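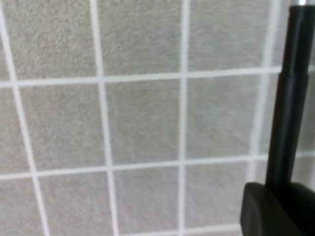

Koken Fellowship House
Progress report on the evening prayer and Scripture study grant
Submitted to the Akyol Fund, February 2025

This report covers the period since our last update in October. It follows the headings in the grant letter.

Work done in this period

The evening study has met every week except for the two weeks at Christmas, when we joined the carol service and the Epiphany service at the Dillus parish. We finished the Sermon on the Mount and have moved on to the parables in Luke. Attendance has held at about 28 people on most evenings. Fewer come when the roads are bad.

Each meeting opens with a psalm read aloud and a short time of silence. The passage for the week is then read twice, by different readers, and the group breaks up into smaller tables to talk it over. We close with intercessions and the Lord's Prayer. We tried putting the silence at the end for a month and went back to the first order at the group's request.

The study booklet paid for under the grant went to print in December. We ordered 50 copies from Tuvico and received them before the new year. There is an error on page 7, where the reference for the lost coin is given as Luke 14 when it should be Luke 15. We have corrected this by hand in the copies given out so far and will fix the file before any second printing.

The large-print edition is not finished. The text is ready but the layout needs more work, mainly the pages where the questions run alongside the reading. We expect to have it done by Easter. Until then, people who need larger type are using photocopies.

Visits to homebound members

The grant letter asked us to bring the study to people who can't come out in the evening. Seven households now receive a visit every other week. The visitor reads the same passage the main group has read, goes over one or two of the questions, and prays with the person. Communion is brought by clergy from the Dillus parish on a separate schedule, and we have kept the two apart so that no one feels they have to take part in both.

Visits take longer than we planned for. We had allowed half an hour and most run closer to an hour. Two of the people we visit have asked for recordings of the psalms to listen to between visits. We made these on a phone and they are good enough for the purpose. No grant money was used.

What has not gone as planned

The joint study day with Dillus did not take place. The date clashed with a funeral and we could not find another one before Advent. Both groups still want to hold it, and the topic will stay the same: forgiveness in the parables, with the prodigal son in the morning and the unforgiving servant in the afternoon.

We also proposed a short course for people new to prayer. Only a few signed up, so we folded it into the main evening as a separate table. This has worked fairly well. Several people at that table had never prayed aloud with others, and the leader now begins with written prayers and leaves open prayer for later in the evening. We would like to report this item as changed from the original plan and ask whether the Fund needs a formal amendment.

Spending

Printing came in a little under budget. Travel for the home visits is over, for the reason given above, and we ask permission to move the unspent printing money to that line. Hospitality is on budget. The full statement and receipts are attached separately.

Next period

We plan to finish Luke by early summer, hold the study day with Dillus after Easter, complete the large-print booklet, and train more home visitors so that the present ones can take a break. A Lent series on the penitential psalms will run in place of the usual readings for those weeks.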